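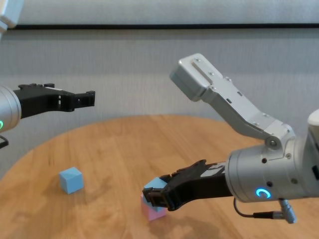

Two-arm block stacking with the Vornodance setup: one gripper holds a blue cube against a pink one.

The Vornodance release fault is a problem in two-arm stacking cells in which a gripper reports that it has let go of a part before its fingers have cleared it. The arm then lifts and the part is dragged, tipped or carried off. The fault was first written up in July by Pin-yu Cheung, who ran the stacking trials at the Flalevden workshop. Its cause is still disputed.

Background

Vornodance is a control package for a pair of arms working over a shared table. The stacking task uses light pastel-colored cubes and was meant as a warm-up for harder jobs. Sales material from Trando, the distributor, called the release step "self-checking." The check was thin. The software compared motor position with a target and did not look at the part at all.

The fault

Cheung's log covers 48 stacking attempts. In 31 of them the stack was left standing. Most of the rest were put down to early release reports, though the log does not say how each failure was sorted, and a few entries read only "fell." On 3 occasions the lifting arm came close enough to the other gripper to trip the stop.
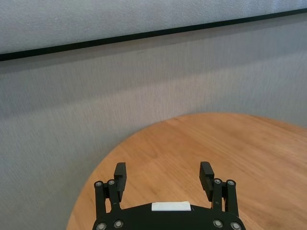

Gripper with its fingers open, seen from the wrist. Silver bolts mark the pivots of the finger links.

Disputed cause

Tsai, which supplied the grippers, blamed play in the finger links and advised tightening the pivot bolts. Birdie Quintanilla, who reviewed the log, was not persuaded. Loose links might explain a late finger, she wrote, but they do not explain a message sent before the finger moves - and the log has several of those. Her own theory, a stale position reading, has not been tested either.

Fix

A later version adds a delay of about 27 milliseconds before the lift. Trando lists the fault as resolved. No repeat of the full trial has been published, and the delay does nothing to confirm that the part is free.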